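Kalter Blue Utility Towel
Sold singly or in packs

Print this page | E-mail this page to a friend

I've sold a lot of cloths out of this shop, and the one I keep taking home myself is the Kalter in blue. It's microfibre, dense and a bit fuzzy, with a proper stitched hem in a slightly darker shade. I'm fussy about hems! A cheap cloth goes wavy along the side after a month in the wash, and then it never folds square again and you end up shoving it in the drawer like an old sock. Pick one of these up by the corner and you'll see what I mean about the stitching. 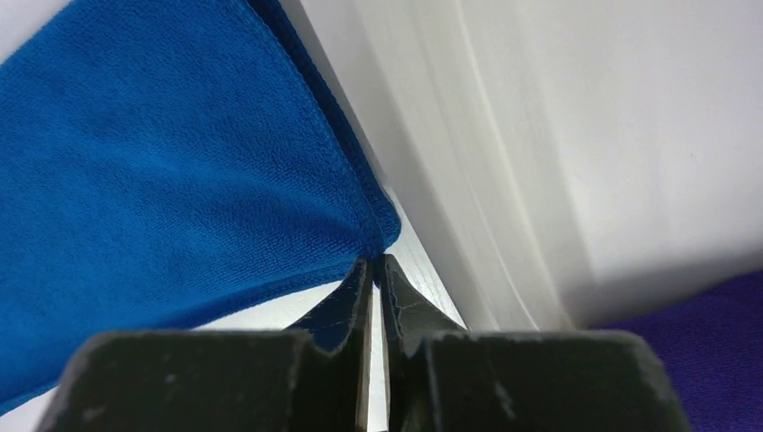
Ntuli wrote in to ask whether the blue runs, and said her last lot turned a whole load of tea towels the colour of a swimming pool. Fair question. Wash them on their own the first couple of times, cold, and leave out the fabric softener (it clogs the fibres and they stop soaking anything up). After that mine go in with the darks and I don't give it another thought.

We bought in 1,686 of them from Kalter in September and I've put 200 aside for the cafés and groomers who reorder every month, so if you're after a big quantity, give me a ring before you fill in the form. The warehouse can usually get more but it's slow over the holidays.

People ask what else to get while they're at it. I'd say something terry for bathroom duty, because microfibre is lovely on benches and glass but I don't much like it on skin. The Grosach terry comes in brown and hides a multitude of sins. For the kids there's the Nutico range in softer colours with little printed characters, and they fold down nice and flat. Then you want somewhere to put it all: a basket with holes in the sides so the air gets through, and a big basin for soaking. I keep mine side by side on the laundry bench, clean stuff in one and grubby in the other.

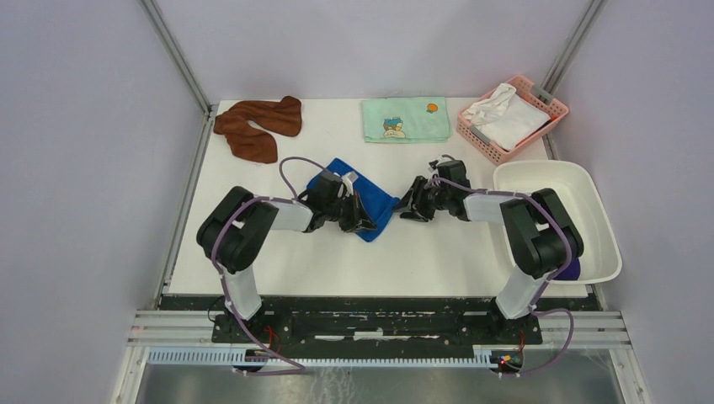 Towels in blue, brown and mint green, with pink basket and white basin.

Colours on your screen may be a touch off, the blue especially. Orders in by noon Thursday go out the same day.

Print this page | E-mail this page to a friend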